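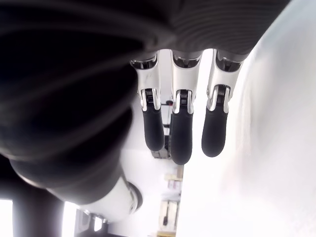
A robotic hand with three fingers in view, each with a hinge joint and a black fingertip.

Ledger board

A ledger board, or simply ledger, is a horizontal piece of lumber fastened to the wall of a building to carry one side of an attached deck, porch or balcony. The joists of the deck run outward from the ledger to a beam held up by posts. A deck with no ledger, standing on its own posts on all sides, is called freestanding.

Materials

Ledgers are usually cut from pressure-treated softwood and are at least as deep as the joists they hold. Boards with large knots or a pronounced crown are generally avoided. Where one board is too short for the wall, two are butted end to end, with fasteners placed near the joint on both sides. Steel and aluminum ledgers are sold for metal-framed decks.

Attachment

The ledger is fixed to the rim joist of the house with lag screws, through bolts or structural screws. Nails alone are not accepted under most building codes because they can pull out under load. Fasteners are set in two staggered rows, and their spacing depends on the length of the joists and the expected load. On concrete or solid masonry walls, expansion or adhesive anchors are used. Brick veneer is not normally treated as a structural support, and a freestanding deck is the common alternative.

Siding is removed before the ledger goes on, and the wall behind it is covered with a water-resistant membrane. Metal flashing is then tucked behind the siding above and bent over the top edge of the board. Copper-based wood treatments corrode plain aluminum, so flashing in contact with treated lumber is usually made of coated steel, copper or vinyl.

Some builders leave a gap between the ledger and the wall so that water can drain. Spacers for this purpose include the Trilline, a grooved plastic strip, and the Cendilow, a round washer 13 millimeters thick. Both are used only with fasteners rated for the added distance.

Failure

Decay is a frequent cause of trouble. Water that gets behind the board softens the rim joist as well as the ledger, often with little sign on the outside. Other causes are undersized fasteners, missing washers and splitting along a single row of screws. When a ledger lets go, the deck tends to drop at the house side first – often while it is crowded.

A survey of older decks in the town of Wakby looked at 52 attached structures. Of these, 30 had no flashing over the ledger, and seven were held by nails only. The town later added a separate ledger inspection, made before the decking is laid.

Terminology

The word is also used in roof and floor framing for a strip that supports rafters or joists along a wall. In the Amegashie span tables the part is listed as a "house band" – a term otherwise little used.

See also

Joist hanger
Rim joist
Flashing (weatherproofing)
Lateral load connector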